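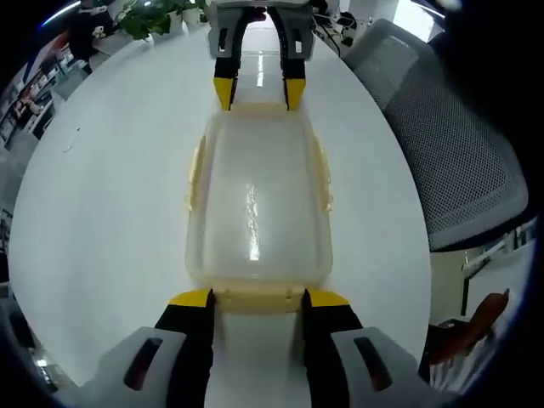

A shallow tray on the big white table at Tanwood, with the office plant behind it.

Tanwood opens sign-ups for its Terkska tray swap

17 February 2018
By Rajeshwari Kaimal

I've been wanting to tell you this one for weeks! Tanwood is opening sign-ups for the Terkska tray swap, and we have 200 trays to hand out to small offices and classrooms in Derno.

If your desk drawers look anything like mine (pens, clips, three dead batteries, a key to something), you'll know why I'm excited. The trays are see-through and pale yellow, with rounded corners, a flat bottom and little tabs sticking out of the long sides. They're shallow too, so you can't bury stuff in them — believe me, I tried.

Bring in any old desk organizer, cracked ones included, and you go home with a tray. We ran a small trial with 23 offices first, and my colleague Sushil Rajput still gets emails asking for more.

"I thought people would want something deeper," Sushil told me. "They wanted to see their scissors."

Sign-ups are limited to 40 groups, with up to five trays each, and you can put your name down at the Tanwood front desk through the end of February. Ask for me or Sushil, and bring the old organizer when you pick up.

12 shares | 4 comments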